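My application under the Cinivport hill grazing scheme came back again this week, the second return since December. The form wants stocking density per parcel, but the parcel map still shows the old boundary along the Pfister drain, so the figures can't match.
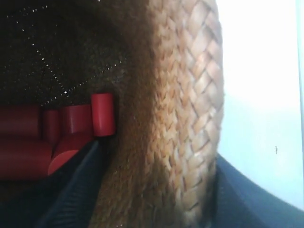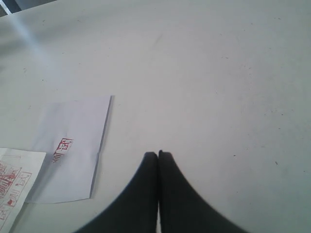

Woven basket rim, then the tabletop. August 2022.

Payment is worked out on eligible area. On my 11 parcels the error comes to 1,990 in withheld money – not ruinous, but it would cover winter hay. Ottilie Ruchti at the district office says map corrections are handled in order of receipt. Mine went in nine weeks ago. I have asked for the queue position in writing.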